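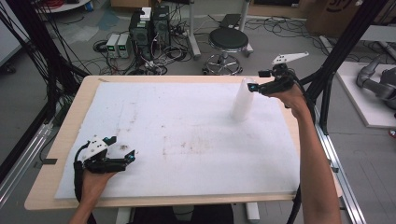
How do you teach a robot to pick things up?

Slowly. At the Selton robot club, we started with a robot that knew nothing, so at least it was easy to please.

You could write it a long list of orders: open, move left a bit, close, stop, no, STOP. We tried that on the first Monday. The pot went on the floor.

The other way is to show it. A person holds a gripper in each hand. A gripper is a robot's hand with most of the fingers left off. You do the job yourself, using only the grippers, and a computer keeps a record of every move. Then you put everything back and do it again.

And again. Our team did 400 goes at one job, and Garnska, the team from the next town, did 900 and mentioned it quite often.

Why so many? Because you never do it the same way twice, and the robot needs to see that a pot is still a pot when it's a bit further left.

Try it at home with two pairs of kitchen tongs and an empty yoghurt pot. Do it 30 times. Your arms will have opinions by then.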